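Tanbridge chess club gets a new home, and 200 members to fill it

27/05/2025 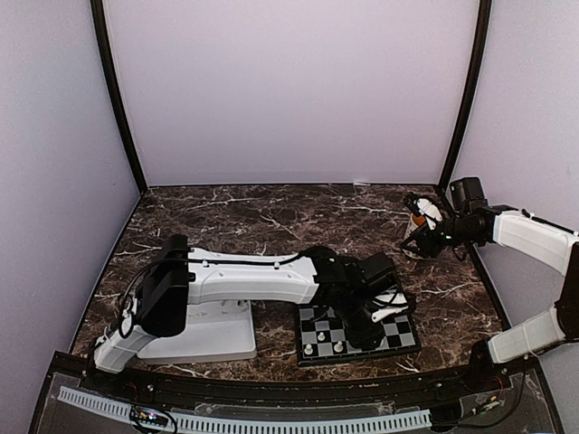 I've been playing at the Tanbridge club since January, so forgive me if I get a bit carried away, but we finally have our own place! The lease on the old Postero shoe store on Jacquet Street was signed last week, and the doors open to members as soon as the painting is done.

If you ever came to one of our evenings at the library, you'll know the problem. We had to be out by nine, right when the good games were getting tense, and more than one endgame of mine was finished on the hood of a car in the parking lot (I lost those too). The new place stays open until eleven, and there's a back room with a door that closes for anyone playing a serious game.

Koen Smits, who runs the beginner group, told me the club just signed up member number 200. "Two years ago I knew everyone's opening by heart," he said. "Now I get beaten by people whose names I'm still learning." He wants to keep the early part of each evening for new players, kids included, with a longer session for league games after that.

The money came mostly from the spring fund drive, which brought in $3,396 – a lot more than I expected from a bake sale and a blitz marathon. Another $700 came from Ivine, the bookstore on the corner, and that part is set aside for clocks and a few more sets. Plain boards with squares you can tell apart under bad lighting, please! I've said this to everybody who'll listen.

Rosine Collet is putting together the first tournament in the new rooms. It'll be seven rounds, rapid, open to anyone in the county, and she's already asking people to sign up early so she can work out the pairings. Non-members are welcome to play, and you can borrow a board if you don't own one.

Dues stay the same for the rest of the year. If you'd like to help paint, bring old clothes and a roller, and come in by the side door – the front lock still sticks.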